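About Ruretti

Ruretti is a screenwriting school, in the sense that people come here to learn to write screenplays and we try not to get in the way. We run workshops, a script reading service, and a spring residency in Usmani, a town with one bakery and very little phone signal. Attendance at the bakery is excellent.

We started as a reading group above a dry cleaner. The first script we read together was 90 pages long and had 20 flashbacks, four of them inside other flashbacks. We gave notes until one in the morning. The writer came back the next month with a better draft, and we have been doing more or less the same thing ever since, with slightly nicer chairs.
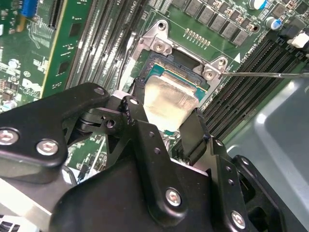 Our readers have now worked through 2,928 scripts. A good many open with an alarm clock. We have no rule against alarm clocks, but we will ask what yours is doing there.

What we teach

The main course is called Hovisen and runs from September to May. You arrive with an idea and leave with a full draft, plus a healthy suspicion of page one. Groups are small, and everyone reads everyone. Junex is the shorter course, for people who already have a draft and have stopped speaking to it. It covers structure, dialogue, and cutting the scene you love most — usually the one in the rain.

We don't promise agents, deals, or a walk down any carpet. A few former students have sold scripts. Others make short films with their cousins, and some of those are very good. 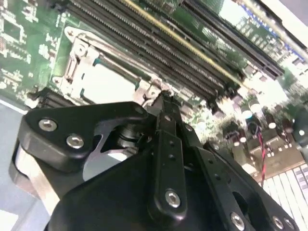

One former Hovisen student wrote to us that the notes on her second act ran longer than the second act, that she sulked for a week, and that she then threw out the twin brother and finished the thing by March. She would like it known that she still misses the twin.

Applications open in June. Send us the first 20 pages, in a normal font. The reading fee is $99, and it gets you two pages of written notes whether we offer you a place or not.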